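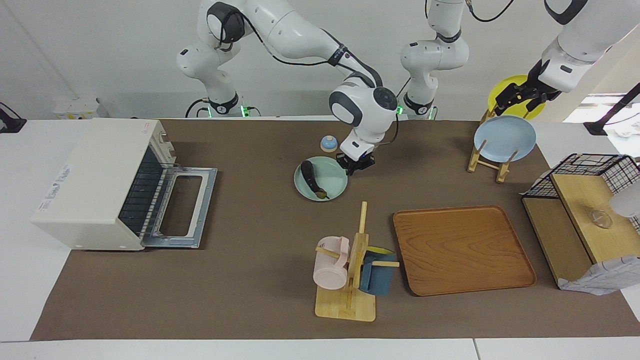 # Chapter 8: Plates, Racks, and the Work Surface

Most kitchen work is done on a flat surface no bigger than a desk. Food is set down there, cut, plated, and carried off, and the same space has to hold the dishes before and after use. This chapter deals with how that surface is laid out. Chapter 7 covered storage in cupboards and drawers. Here we are concerned only with what stays out while work is going on.

The opening photograph shows a few of the items we will return to: a toaster oven with its door folded down, a wooden rack holding a light-blue plate on its edge, and an eggplant on a round teal plate. A brown mat covers most of the white table underneath them.

## What you will learn

After reading this chapter, you should be able to:

- explain the difference between a landing space and a holding space
- work out how much room an oven with a drop-down door needs
- choose between stacking plates and racking them
- draw a simple plan of a work surface to scale

## 8.1 Landing space and holding space

A **landing space** is a clear area where something can be put down at short notice. A hot tray needs one, and so does a full pan. A **holding space** is where an item waits until it is wanted. A plate rack is a holding space. So is a fruit bowl.

Trouble starts when one is used as the other. A cook who fills the landing space with clean dishes has to move them before the oven can be emptied, often with one hand. In the Naltstead kitchen survey, which we will use throughout Part 2, households kept a log of every time an item had to be moved to make room for another. The logs recorded 1,423 such moves in all, and more than 53 percent of them involved plates or bowls.

## 8.2 The oven door

A small oven takes up more of the table than its body suggests. A door that is hinged at the bottom comes down flat in front of the oven, and anything standing in its path has to go somewhere else. When you measure for an oven of this type, measure with the door open. Then add the landing space beyond the door.

Side-hinged doors need less depth but more width. Section 8.5 compares the two.

## 8.3 Stacking and racking

Plates can be stored flat in a stack or upright in a rack. A stack uses little table area and stays steady, but the bottom plate can be reached only by lifting the others. A rack lets you take any plate directly - useful where plates of several sizes or colors are in use. It also lets air reach both faces, so washed plates dry faster.

The simplest racks have a base and upright pegs. The pegs must be far enough apart for the rim to slip in, but close enough that the plate does not tip. The Collet pattern, described in Section 8.4, is a common starting point for home woodworkers.

## Before you read on

Choose a work surface you use often. Draw its outline on squared paper and mark every item that is standing on it now. Label each area L for landing or H for holding. Keep the drawing, as you will need it for Exercise 2.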